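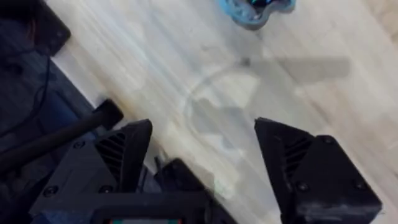 Tidying up is the chore I would hand over first, if there were anyone or anything willing to take it, and I suspect most households would say the same. Washing machines wash, dishwashers do most of the dishes, and yet things still have to be picked up by a person bending down, over and over, every day of the year. I have been following the question of whether machines can help with that for a good long while now (longer than my family would like, I'm sure), and I keep coming back to how awkward ordinary belongings are. Take the thin see-through thing lying on the floorboards between the two black fingers. You or I would find it with our fingertips even if our eyes missed it, but against pale wood there is hardly any outline to go on, just a slightly darker curve, and the shadows of the gripper fall over the boards as well. Clear things on light floors are still, to my mind, one of the fairest tests you could set, and one of the meanest!

This gallery goes with my longer piece on home helpers, which went up in April and brought in 223 letters and messages, far more than I'm used to. A good many of you asked for fewer opinions and a closer look at the work, so I have kept this page short and let the pictures be nice and large.

A word on what I mean by "yet", as several readers picked me up on it. I don't mean whether a machine can do a job once, on a good day, with everybody holding their breath. I mean whether you could leave it to get on with things while you went out to post a letter, and come home to find the room better than you left it. By that measure I'd say we have vacuuming, more or less, and mowing if your lawn is a sensible shape, and then a very wide gap before the next thing on the list.

The next thing, I think, will be picking up soft items and putting them somewhere else. Socks, tea towels, gloves, little bags. It sounds like nothing much, but a soft thing changes shape when you take hold of it, and a hand that manages a wooden block perfectly well has to learn all over again with cloth. My friends at Viston, the small kitchenware shop I wrote about last time, would be glad of it too. They stock 321 lines, and I was surprised how many of them come in something floppy. 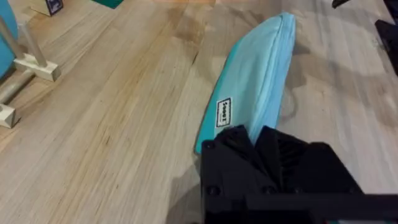
Black gripper against the near end of a turquoise zipped pouch, on a pale wooden tabletop.

I'm fond of this one. A pouch has a seam to it and a bit of body, so it sits somewhere between a box and a handkerchief, and the fabric has those slight wrinkles that make every bag a little different from the one before. People take hold of such a thing without a thought, by the end or the middle or whichever bit is nearest, and then shift their grip on the way up if they've chosen badly. That small correction is what I always look out for when I watch a machine at work, and it's something a photograph can't tell you, I'm afraid.

As for when any of this reaches our own homes, I have been asked for a date and I shan't give one. I was wrong about ironing and I was wrong about windows. What I will say is that I'd happily pay for a helper that did only the floor, slowly, while I was asleep, and left whatever it wasn't sure about in a heap by the door for me to sort out in the morning.

Both pictures can be opened at full size. Letters are still welcome, particularly from anyone who works on a shop floor, where I know much less than I do about kitchens and hallways.

Page last updated 12/02/2022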